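Surkley, Ritovville site - staff liaison meeting, October

Present: Adwoa Dogbe (chair), packing and returns leads, Juhl shift reps.

1. Arm at the returns desk. Trial batch of 143 items done. Staff now check and sign off; lifting passes to the arm. Two people asked for more training before November rotas.

2. Jobs. Chair confirmed no posts go this year. Grading stays with staff - pay bands to be looked at again.

3. Layout. Desk plan agreed, with the laptop kept on the desk.
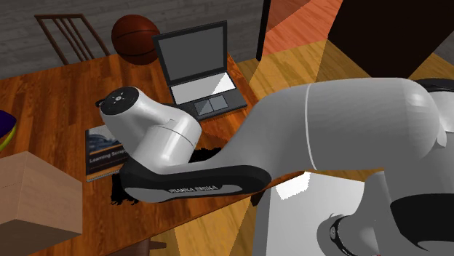
Fig. 1. Arm over the desk, simulated view.

Action: AD to send training dates to all 29 returns staff.

Meeting closed 3.40pm.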